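The forever coat and other promises

I have been told to buy one good coat for most of my adult life. Buy well and buy once, the advice goes, and the coat will see you out. It is usually camel. It usually costs a month's rent. And it is usually being recommended by somebody who was photographed in a different one last winter.

The latest to make the promise is Belley, which sells what it calls lifetime outerwear: heavy wool, horn-look buttons, a lining with a name tape so that you can pass the thing on to a daughter. Gririk does much the same in waxed cotton. Soltby has gone further and stopped using the word "collection" altogether. Its coats come out in "chapters". There have been 3 chapters since last April, which strikes me as a fast read.

I should say that I like old clothes and own plenty. My best coat is a navy reefer that was second-hand when I got it, and I have worn it for 20 winters. I paid very little for it. It was not sold to me with a booklet about heritage. The elbows went, the pocket went, I had both seen to, and at no point did I feel I was taking part in a movement.

So I went to look at the new ones with what I hope was an open mind. On the rail at Belley they are handsome. The wool is dense and the shoulders sit properly. Turn one inside out, though, and the questions start. The hem allowance is mean, barely enough to let down for a shorter daughter, never mind a taller one. The lining is glued at the facing where I would expect stitches. A glued facing is cheap to make and a misery to mend, and any alterations hand will tell you so while quoting you for it.

Then there is the guarantee. Lifetime, it says on the swing tag. The small print says the lifetime of the garment, as judged by the maker. I read that several times on the bus home. If the coat falls apart, presumably its lifetime has ended, and with it the cover. Wear to cuffs, collar, lining and fastenings is left out. I tried to think which bit of a coat goes first, if it isn't one of those, and could only come up with the hanging loop.

Gririk does better. It will re-wax a jacket for a fair price, and it sells spare zips over the counter. But the waiting time for repairs is 8 weeks, and the shop suggested I might like to choose something else to wear in the meantime. I am sure it was kindly meant. There was a discount code.

What bothers me most is the sums. "Cost per wear" gets wheeled out every time, and it always assumes that you will stay the same size, in the same job, in the same weather, and never leave anything on a train. Divide a large number by a hopeful one and you can make anything look thrifty. My own wardrobe holds 2 very expensive mistakes justified in just this way, one of them a cape.

There is also the matter of taste, which the forever people prefer to treat as settled. They talk about timeless shapes. Look at a timeless coat from the late 1980s and you could land a small aircraft on the shoulders. The long, loose, dropped-sleeve shape now being sold as beyond fashion is as plainly of its moment as a puffball skirt, and it will date just as hard. I don't mind that. Clothes should belong to a time. I only object to paying extra for the claim that they don't.

Eide, the smallest of the lot, makes no claim at all. Its coats are plain, lined by hand and sold with a deep hem and a card of matching thread. I asked how long one ought to last and the woman in the shop said it depended on whether I had moths. It was the most sensible thing I heard in weeks of asking. I still didn't buy one. The collar was wrong on me, and I have a coat.

If you do need one, take your time over it. Look at the hem and ask to see inside the lining. Try it over your thickest jumper and sit down in it. Check the charity shops first, where last decade's forever coats hang in quantity, many hardly worn. And if the tag says lifetime, ask whose.
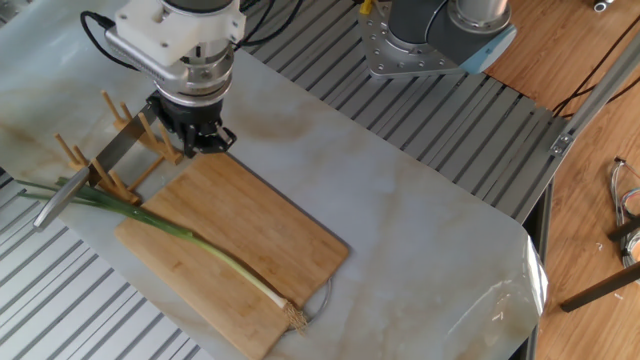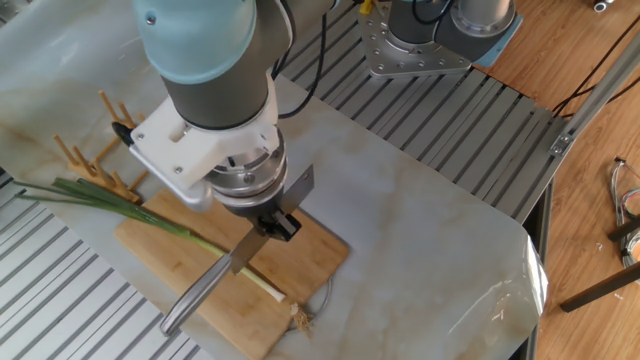

Style & Shopping

Have you had a guarantee honoured, or turned down? Letters for the next issue should reach us by 17th February. We are interested in coats, boots and bags, and would particularly like to hear from readers who have sent anything back to Soltby, whose repairs desk had not replied to my questions when these pages went to press.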